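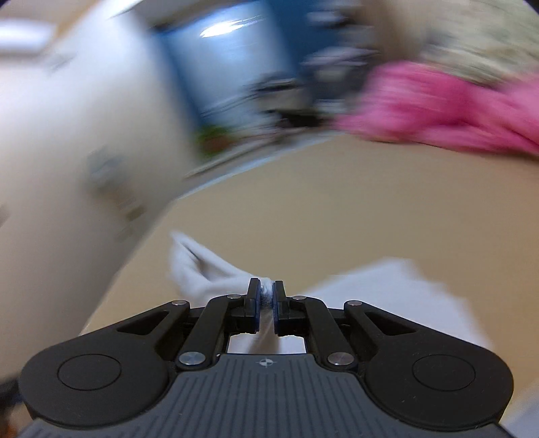 How often should a cleaning cloth be changed when you are tidying a whole apartment? Once per room, and again after any sink or toilet, whatever the cloth looks like.

That is the working rule of the linen lead at Kindlow, a housekeeping firm that prepares short-stay apartments in the Dirkgate district. She has run the cloth supply there for 14 years and talks about it mostly in terms of weight and wash cycles.

"Small white cloths are the easiest to manage," she said. "You can wash them hot, and a stain shows. With dark ones you are guessing."

The firm keeps 674 cloths in circulation. On a normal Friday, its busiest day, 138 go out in the morning and come back in mesh bags by late afternoon. They are washed without softener, which she says leaves a film and cuts absorbency.

Folding is done in quarters, giving eight clean faces per cloth. Floors are the exception. "For a spot on the floor I tell people to bunch it up and press," she said. "A flat cloth slides over the spot. Then pick the cloth up and put it in the bag – don't leave it lying there."

Kindlow logs each batch in Pinto, a stock program, and retires cloths when the hem opens or the fabric stays gray after two washes. Last year that came to 497 cloths. Most were cut down for oven work.

Asked about drying, she was brief. "Low heat, take them out slightly damp, hang them overnight. In October we switch the heating on in the drying room and the whole load is ready by six."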